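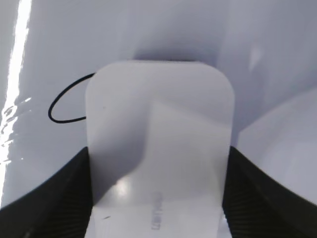
Every September somebody sends me a list of household jobs that machines are supposed to have taken over by now, and every September I go down the list and I'm still doing them. So this is my yearly thread on robots and chores. It's long. Mute me if you need to.

My background, for the new people: I ran the back half of a hardware store for years. Sweeping, facing shelves, wiping boards, breaking down boxes. I have opinions about chores because I got paid by the hour to do them.

First claim on this year's list: "cleanup is basically solved." Solved for whom? A robot vacuum does one floor, if you pick everything up off it first. Picking everything up IS the chore. The vacuuming was the part I didn't mind.

Second claim: wiping. Tables, counters, whiteboards. I'll admit this is the one I go back and forth on, so let me take the whiteboard, which looks like the easiest job on earth. Flat, hard, one tool, and you can see what needs to come off.

Our store had a big whiteboard by the receiving door and I wiped it every night at closing. What you do with your hand, without thinking: you press harder where the ink is old, you tilt the eraser to get along the rail, you go back over the gray haze. Then you give up on the haze and leave it for whoever opens. 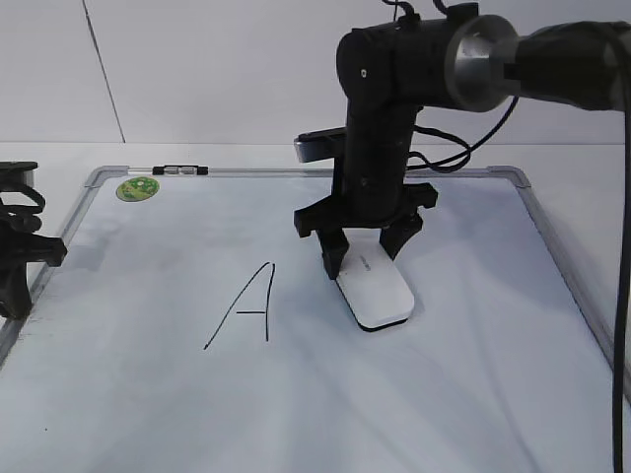

Holding the eraser is the part I'd give the machines. Two fingers, squeeze, done. Fine. But holding a thing and leaning on a thing are different skills. Too light and you smear. Too hard and the eraser skids or twists on you. A six-year-old works this out in one afternoon of staying after class.

And then the question the sales pages skip: who decides what gets wiped? Our board had the truck schedule in one corner and DO NOT ERASE next to it, and people still erased it. Humans. With eyes. I would like to see the arm that knows the truck schedule stays and one stray letter goes.

Somebody already replied "just tell it." OK. Now I'm standing next to the machine telling it which letter. I could have wiped the letter.

Yesenia Aguirre, who I used to close with and who still works in a shop, messaged me that I'm being unfair. Her point is that nobody's first dishwasher was any good either, and you judge it on whether it's getting better. She's usually right about things, so I'm putting it here where everyone can see it.

My answer to Yesenia: a dishwasher got to be a box. You bring the dishes to it. Nobody asked it to walk up to the sink, find a fork, and work out which end to hold. The chores that went to machines are the ones we rebuilt to suit the machine, and the rest are still sitting in my kitchen. 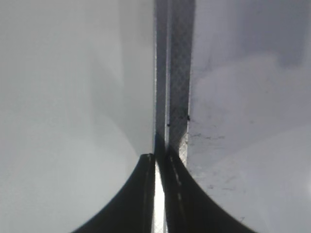
Numbers, then, because I get accused of going on feelings. Things I'd want to see before I believed in a wiping robot: 200 boards in a row, different boards, different lights, old ink and new. No person stepping in. If it needs help more than 3 times I'm counting that as a person doing the job with extra steps.

For shelf work make it 1,000 items, and I get to pick the items. I'm picking the bags of grout. I'm picking anything on a peg hook with the little cardboard tab torn.

"But demos are real work being done." Sure, and I like watching them, I watch too many of them. A demo shows me it can be done once with the right eraser in the right spot. My mop has been in the wrong spot since we moved in.

The other thing I never see in the pitch is the cleanup after the cleanup. Who puts the eraser back? Who knocks the dust out of it? Who notices it's worn down to nothing and buys a new one? At our store that was me, me, and me again after I'd complained for a month.

What I'd pay for today, if anyone's taking orders: a thing that folds fitted sheets. I'd pay real money and I wouldn't even ask for the 200 in a row.

What I wouldn't pay for: anything that makes me clear the counter before it wipes the counter. We have that already -- it's called my brother-in-law.

Replies are open until 9 tonight. If you own a machine that does one of these jobs start to finish, in your own house, with your own mess, tell me which job and how long you've had it. Links to launch videos don't count.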